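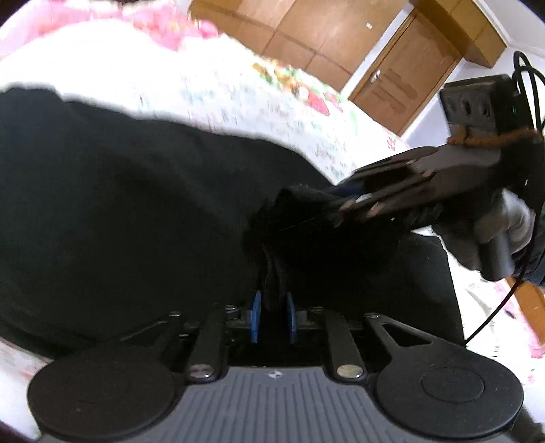

**To:** Cloth Handling Working Group list
**Subject:** Re: [cloth-wg] End-of-episode rule for the folding set

Dear colleagues,

I am replying to the message from the Tuvmont group, which is quoted in part below. The questions were put to Flarnley as the site responsible for the May release, and I have answered them in the order in which they were asked. The fuller note will go into the shared folder once Baloyi have checked the tables.

> We have begun training on the household folding episodes and have found that they do not all end in the same way. In some the recording stops as soon as the fingers have let go of the cloth. In others it goes on for several seconds while both grippers hang over a garment that is already folded. Our policy has learnt to hover. It also returns now and then to a finished fold and pulls it open again.
>
> Could Flarnley please say (a) which moment is meant to count as the end, (b) whether the labels will be corrected or whether each site should trim its own copy, and (c) whether dark garments on patterned bedding were treated as a separate case? We had understood from the Tastbridge meeting that they would be, but we cannot find a field for it.

**(a) Which moment counts as the end**

The written protocol says that an episode ends "when the garment is folded". We accept that this was too loose. It left each operator to decide when to press stop, and operators differ.

We have now adopted a release rule. The end is the first moment at which both grippers are open, neither is touching the cloth, and neither touches it again before the recording stops. The last part of the rule matters a good deal. Many folds are followed by a small correction, such as a sleeve tucked in or an edge pulled straight, and an earlier version of the rule cut these off. The corrections are part of the skill and should be kept.

Finger width alone will not find this moment. The width signal shows an open gripper just as clearly when the operator is reaching for the cloth as when the work is over. We therefore take the last closing and opening of each hand from the width signal, and an annotator then confirms from the wrist views that the cloth has been let go. Thick knitwear needs particular care at this step, as the cloth can cling to a pad after the fingers have begun to part.
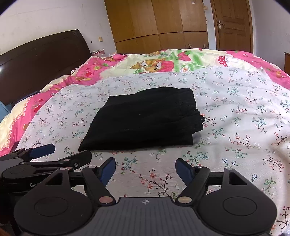 *Figure 1. Folded black garment on the printed sheet, near gripper open. A single view such as this one can speak to the first part of the rule only; the label also depends on what comes later in the recording.*

**(b) Whether the labels will be corrected**

They will be corrected centrally, and we would ask sites not to trim their own copies. The set holds 2,116 episodes recorded in six homes. If each partner cuts it differently, our results can no longer be compared, and we have had that difficulty once already with the towel set.

The original recordings will stay untouched. The new release adds one field, `t_release`, and the loader will stop there by default. Sites that wish to study the idle period can turn this off.

Before committing to the rule we tested it on 200 episodes, each labelled by two annotators who had not seen the other's work. Agreement was good for shirts and towels. It was weaker for heavy dark garments, and most of the disputes concerned whether a pad was still resting on the cloth or had just left it. Lindiwe Sibiya has gone through all of the disputed cases and has written a page of guidance for annotators - this will be attached to the fuller note.

We then trained the baseline policy twice, once on the full recordings and once on recordings cut at the release point, leaving everything else the same. The hovering described by Tuvmont was present in the first version and largely absent in the second. Reopening of finished folds also became less common, although it did not go away. I would ask members not to quote this as a result for the time being. It comes from one policy and one training run of each kind, and Baloyi have kindly agreed to repeat it with their own code.

**(c) Dark garments on patterned bedding**

Tuvmont are correct that a separate field was agreed at Tastbridge. It was left out of the release by our oversight, for which I apologise.

The case does deserve its own label. A black knitted garment against a white floral sheet is easy to tell from the bed, and finding its outline has given us little trouble. The layers within the garment are another matter. There is very little contrast between one fold and the next, and where the cloth is bunched even a careful annotator may be unsure which layer the pads have taken. Camera tracking, by contrast, has on the whole been steadier over printed bedding than over plain sheets.

We shall add two fields, one for garment tone and one for the surface underneath. Both will be filled in by hand. An automatic measure of brightness was tried and set aside, as it was too easily misled by light from windows.

**Requests to sites**

- Please hold any retraining on the folding set until the new labels are out.
- Please send Flarnley the identifiers of any episodes in which the garment is never fully released. We know of a few and would prefer to list them than to guess an end point.
- Sites still recording should ask operators to open both grippers, draw them clear of the cloth and then stop. A short pause is harmless.

Comments on the wording of the release rule are welcome on this list. Tuvmont's remaining question, on glove colour and the hand detector, will be answered separately by the annotation team.

Yours sincerely,

Data Coordination
Flarnley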